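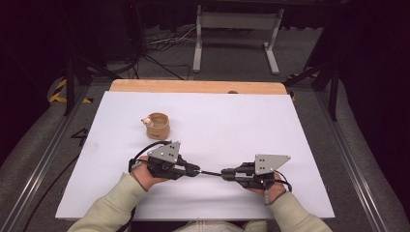

3.2 Participants and routes

The interviews were made with 60 people who had moved to Draduton in the two years before the study. Of these, 46 had taken at least one guided day trip to the historic sites of the district, and 14 had visited the same sites only by their own means. We did not include persons who grew up in the district and later returned, although several of them asked to take part.

The trips were run by Gelenance, a small hire company which offers a driver and a vehicle for the whole day. Two routes were considered. The first one goes from the railway station to the old customs house and continues along the river to Trinau, where the mill and the ferry landing are open to visitors. The second one stays inland and ends at the Thongsuk house, a merchant's home with a walled garden. Both routes include a lunch stop which is not part of the price. On the inland route the stop is rather long, and this was mentioned in many interviews.

Each participant was asked to draw the route from memory before the conversation began. The drawings were not judged for accuracy. They served as a starting point, and the interviewer (Amnuay Suwannarat, in all cases) asked first about the place which had been drawn largest. In the river group this was often the ferry landing and not the mill, even though the guide spends more time at the mill.

The people who had travelled alone usually knew fewer sites, but they could say more exactly how to reach them. They remembered bus stops, closed gates and the names of side streets. The guided visitors spoke more about former owners and trades, and they sometimes placed a story in the wrong building. One woman told us the history of the customs house in good detail and was sure that it had happened in Trinau. We do not treat such answers as errors. A newcomer who joins a story to a wrong place has still begun to connect the district with its past, and a second visit may put this in order.

The trips in February were left out of the comparison. In that month the Thongsuk garden is closed and the driver takes another road, so the visitors do not see the same places.

The coding of the interviews followed the four themes given in Section 2. Where a passage could belong to two themes, it was entered under both. The theme "everyday objects" was the smallest one, and it is discussed only briefly in what follows.

Figure 1. Make-up brush with a black handle and a silver metal ferrule.
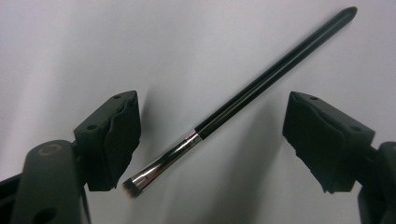
3.3 Limits of the material

All participants were reached through the company or through the public library, and this leaves out those newcomers who have no contact with either. We also have no interviews with children, who were present on many of the trips and who may remember the sites in a different way. The drivers were not interviewed. Their remarks on the road were quoted by several visitors, and a later study should give them more attention.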